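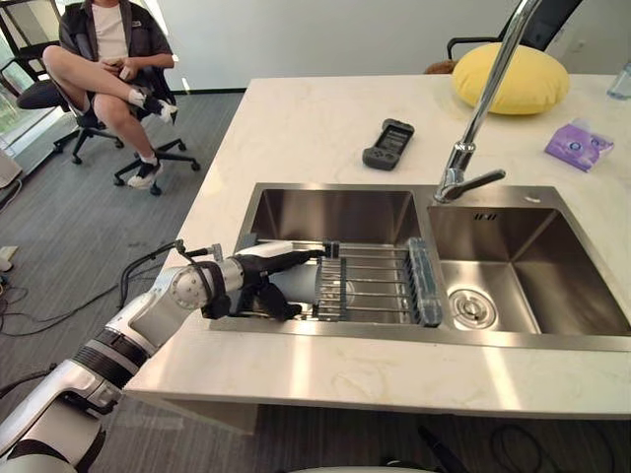
The arm at the Dundlow test kitchen, its hand closed on a clear plastic cylinder at the left basin.

The fault log for the Nerkum hand runs to 222 entries, and most of them are dull. Entry 6 is the one the engineers at Prerka still argue over. During a dish-handling trial last July, the hand reported a secure grip on a tumbler, lifted, and kept reporting a secure grip after the tumbler had dropped back into the sink. The arm then carried nothing to the shelf and set it down with great care.

Stamatia Balaskas, who led the review, first suspected the fingertip sensors. Clear plastic is light, smooth and hard for the cameras to pick out, so the controller leans on touch. All five fingertips passed the bench test. The thumb read slightly high, within tolerance.

The trouble was farther up. Force data from the hand travels along a cable that flexes each time the wrist turns. With the fingers pointing down and the forearm rolled past a certain angle, a connector pin lost contact for a few milliseconds. The software had been written to ride through short gaps by holding the last good value. It did so, and when the gaps ran together it went on holding. There was no limit on how old a reading could be.

"The hold was my code," says Igor Hubáček. "It was meant for one missed packet. I never gave it a clock."

A dropped tumbler is a small matter. Shirley Landry, the safety lead, was more concerned with the opposite case. A stale reading taken just before contact would show no force at all, and the fingers would go on closing. On a steel rack that means a bent rod or a stripped tendon. On someone's wrist it means an injury. She had the arm locked out the same afternoon.

Prerka made two changes. Readings now carry a time stamp, and the arm stops if one is too old. The connector was replaced with a latching type and the cable given more slack over the wrist. Macarena Vergara's group then ran 2,000 grasps over a sink, with the forearm rolled to the worst angle each time. The stop tripped on six of them — all traced to network delay, none to the pin.

Landry has signed off on trials with staff in the room, at reduced speed. Full speed remains locked out until the network delay is fixed.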